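**Skera hand-held gripper: demonstration visits at Treltirport**

Updated 5/13/18

The Skera is a two-finger gripper you hold in your fist and work like a stubborn pair of tongs. You carry out an ordinary chore with it, the session gets recorded, and a robot arm is later asked to do the same chore with less charm. We sell it singly or as a pair, and we'd much prefer you try it before you order. The brochure makes it look effortless. The brochure was shot by people who'd had a month of practice.

Visits are held in the Trereck showroom at Treltirport and last about 22 minutes, plus however long you spend arguing with the tissue packet. Gunther Wunderlich runs them. He'll fit you out, point you at the shelves and then say very little, a method he describes as training and visitors describe in other ways.
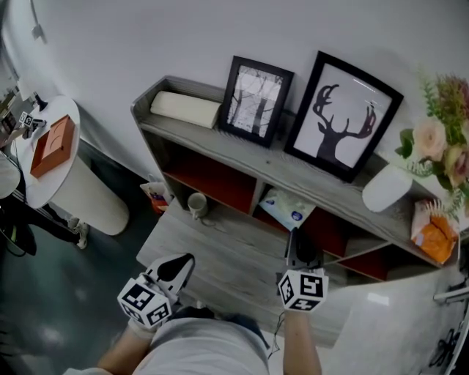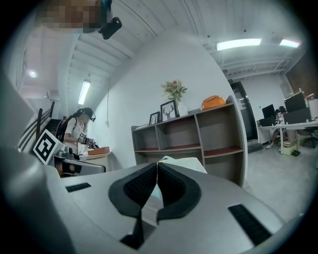
Most people come in wanting to pick up the hardest thing in the room. Start with something soft. Soft things forgive you, and you need a few tries before your wrist stops doing the work your fingers usually do. Small, hard and slippery can wait until your second attempt, when you'll be overconfident and more fun to watch.

**What you can order**

- Skera single, item 204
- Skera pair, left and right
- Ladefoged carrying case, fits one pair and, in theory, the cables
- Spare finger pads, sold in sets of 2

A single weighs 700 grams, a figure that sounds like nothing on paper and like a personal grudge by the end of an afternoon. Gunther suggests short sessions with your elbows in. He has suggested this to every visitor since March and has yet to see it done.

**Before you come**

Wear sleeves you can push up and shoes you can stand in. Leave dangling bracelets at home. Bring something from your own workplace if you like, provided it's clean, not alive and not worth more than the gripper. We had a long talk about a soufflé dish once and would like to avoid another.

Left-handed visitors are welcome and tend to do better than the rest of us at the two-handed tasks, so expect some sulking.

To book, write to the Trereck front desk and say whether you want to try a single or a pair. Quotes go out after the visit, once your forearms have recovered enough to sign something.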